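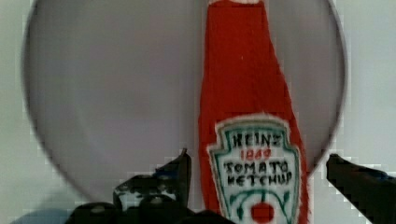

Saturday, July 18, 2020
Deligiannis workshop, bay 2. Present: Myrto Vlachopoulos, Fotini Vlachopoulos, Loretta Alcantara. Entry by Loretta.

Car: Sisitz cross-country, back from Zirkthorpe last night on the trailer. Distance on chassis 3570 km, of which 800 km on the current rear dampers. Athina drove all of it, Doaa in the other seat.

Complaint as written on the run sheet: left rear goes soft late in a long stage, comes back after the car has stood. Athina Gavalas first felt it on the washboard section before the quarry road. It was worse in the afternoon. No bottoming noise. Doaa El-Sayed did not notice anything until the second loop, but wrote a note against the fast compressions where the rear was slow to settle and the car stepped left.

Washed the underside before touching anything. Photographed both rear corners with the wheels on, then off. Oil film on the body of the left rear damper from the seal head downwards, dust stuck to it. Right rear dry. Bump stops intact on both sides, witness mark on the left one deeper. Upper mounting bolts both at torque. Lower left bolt turned slightly before the wrench clicked, so marked with paint and logged. Spherical bearing at the same end has no play by hand.

Nitrogen pressure checked cold, same gauge for both sides. Left reads low against the right. Did not top up, as we would lose the evidence. Both units off the car and on to the clean bench before lunch.
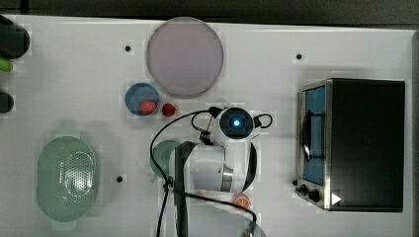
Strip of the left unit done by Myrto, in order, with the parts set out left to right as they came off. The Bedetti shim stack was threaded on a rod straight away and tied with wire. The rest went on the bench loose, and the old dark rubber mat is poor for that: we spent too long looking for one O-ring. A white top would suit us better. The second strawberry on the bare table next to the blue bowl shows up at once against white, and so would a red O-ring or a bit of swarf. Fotini will price a sheet for the bench, matt, nothing that reflects the lamp.

Findings, left unit:
Seal head – outer lip nicked, fine grit packed behind the wiper.
Shaft – light scoring on one side only, can be felt with a fingernail near the full-droop end.
Piston band – worn unevenly, consistent with the shaft marks.
Shims – flat, no cracks, order agrees with the build sheet.
Floating piston – free, seal sound.
Oil – dark and aerated, less than filled.

Right unit opened for comparison. Oil discoloured but full. Wiper clean. Shaft good.

My reading is that the wiper let dust in, the dust marked the shaft, and the shaft then damaged the seal. Myrto thinks side load came first and points to the band. If she is right the cause is in the lower link and a new seal will go the same way. We measured the link against the spare on the surface plate and could find no bend, but the spare has also been used, so this proves little. Link goes out for checking on the jig.

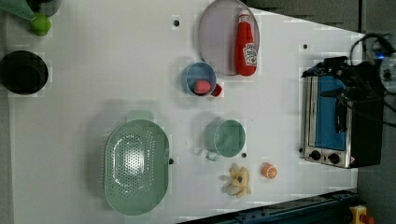
Tabletop from above. Small round holes in the surface, one of them just to the right of the green mug.

Rebuild, both units: new seal heads, wipers and bands. Replacement shaft for the left from stock. Shim stacks unchanged. Fresh oil, bled by hand until no more bubbles came through, then left standing over a brew and bled again. Oil level set with the depth tool, floating pistons to the sheet figure. Charged and left overnight with valve caps off so that a leak at the valve can be seen with soapy water tomorrow.

Droop straps: left was 20 mm longer than right. I cannot find a record of anyone changing it. It would allow the left unit to reach full extension before the strap takes the load, which is where the scoring is. Both straps replaced and set equal. 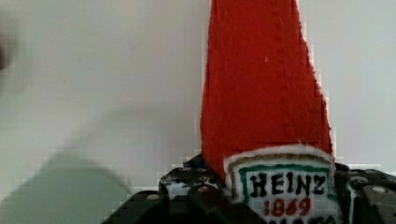 Strap length goes on the pre-event sheet from now on, with a box for each corner. Fotini has already altered the master copy. The old sheets are to be thrown out, including the ones in the van.

Not looked at today: front dampers, steering rack gaiter (Doaa reports a split, right side), air filter housing clips. Co-driver's intercom still cuts out over rough ground. Suspect the plug and not the lead.

Open items
Link to jig – Myrto.
Order two more wipers of the same pattern, ask Bedetti if there is a dust version – Loretta.
Dyno run for both rear units before refitting, plot against the curves from the first build – Fotini.
Ask Athina if the car landed hard on the left at any point before the softness began. The run sheet says nothing and the logger channel for that corner was off.

Car stays on stands. Rear wheels are by the compressor, marked in chalk.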